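Betreff: Re: [hausliste] Kartons im Treppenhaus, Pakete, das Übliche

Hallo zusammen,

ich antworte mal unten drunter, wie es sich auf dieser Liste gehört, auch wenn sich außer mir und dem Erdgeschoss keiner mehr daran hält.

> Ich wollte nochmal das Thema Pakete ansprechen. Seit der Laden an der
> Ecke keine Sendungen mehr annimmt, stapelt sich alles unten neben den
> Briefkästen. Gestern früh bin ich mit dem Fahrrad kaum durchgekommen.
> Könnten wir eine Regelung finden, wie lange etwas dort liegen darf?
> Ich schlage 2 Tage vor. Und bitte: leere Kartons nicht wieder
> hinstellen, als wären sie noch voll.

Zwei Tage sind ein schöner Gedanke. Sie setzen voraus, dass jemand den Anfang kennt. Auf den Aufklebern steht zwar alles Mögliche, darunter ein Strichcode von der Länge eines mittleren Romans, aber ob das Ding seit gestern oder seit Mai bei uns wohnt, sieht man ihm nicht an. Bei der Sendung aus Pidov, die hinter dem Kinderwagen klemmt, tippe ich auf Mai. Der Empfänger ist laut Klingelschild schon ausgezogen, was er dem Absender offenbar verschwiegen hat.

Zur Vorgeschichte für die neu Zugezogenen: Wir hatten das alles schon einmal. Damals wurde beschlossen, dass jeder für jeden annimmt, der gerade zu Hause ist. In der Praxis hieß das, dass ich annehme. Ich arbeite am Küchentisch, ich höre die Klingel, und der Bote hat ein feines Gespür für Menschen, die schlecht Nein sagen können. In der Woche vor den Feiertagen lagen 14 Pakete in meinem Flur, darunter eine Stehlampe und etwas von Weldu, das bei jeder Berührung leise klapperte. Abgeholt wurde bevorzugt nach 22 Uhr, gern mit dem Satz »Ich hab noch Licht gesehen«. 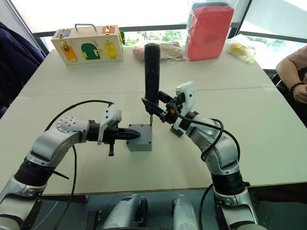
Danach kam die Phase mit dem Zettel. Der Zettel sah vor, dass man sich einträgt, wenn man annimmt, und austrägt, wenn man abholt. Eingetragen hat sich zuletzt jemand namens »Ich«. Den Kugelschreiber an der Schnur hat es in der ersten Woche erwischt, die Schnur hängt noch.

Auf die Rundfrage, ob wir uns eine Paketkastenanlage anschaffen wollen, kamen damals sehr viele Meinungen und sehr wenig Geld zusammen. Hiltska hatte ein Angebot geschickt, in dem allein die Anfahrt so viel kostete wie mein Sofa. Von Clustonthorpe gab es eine freundliche Absage, unser Hausflur sei »für das Produkt nicht tief genug«. Ich habe den Satz damals etwas persönlich genommen.

Mein Gegenvorschlag also, ganz ohne Zettel:

- Wer etwas bestellt, schreibt dem Boten einen Abstellort dazu, und zwar einen, den es gibt. »Beim Nachbarn« ist kein Ort.
- Bei mir wird bis 19 Uhr abgeholt. Danach brennt bei mir zwar Licht, es ist aber privat.
- Unten bleibt der Streifen bis zur Hoftür frei, auch für flache Sachen. Gerade für flache Sachen. Ich bin im Dunkeln auf einen Bilderrahmen getreten und weiß bis heute nicht, wem ich das beichten soll.
- Leere Kartons bitte zerlegen, bevor sie in die blaue Tonne kommen. Ein einziger ungefalteter Karton füllt sie vollständig, und der Rest steht dann wieder neben den Briefkästen, womit wir beim Anfang der Mail wären.

Über die Frist können wir von mir aus reden. Ich fände eine Woche realistischer, zumal bei uns auch Leute mit Schichtdienst wohnen und die Hoftür manchmal 30 Stunden lang klemmt, ohne dass es irgendwen stört.

Die Sendung aus Pidov nehme ich beim nächsten Gang zur Post mit und gebe sie als unzustellbar zurück. Falls sie doch jemandem hier im Haus gehört, bitte vorher melden. Sie ist ziemlich schwer und riecht ein wenig nach Kaffee, mein Widerstand lässt also nach.

Grüße aus dem zweiten Stock

Neueste Beiträge auf dieser Liste
Re: Hoftür klemmt (wieder)
Wer hat den Kellerschlüssel 101?
Re: Re: Wer hat den Kellerschlüssel 101?
Blaue Tonne, Abholtermin verschoben
Stehlampe zu verschenken
Re: Fahrräder im Durchgang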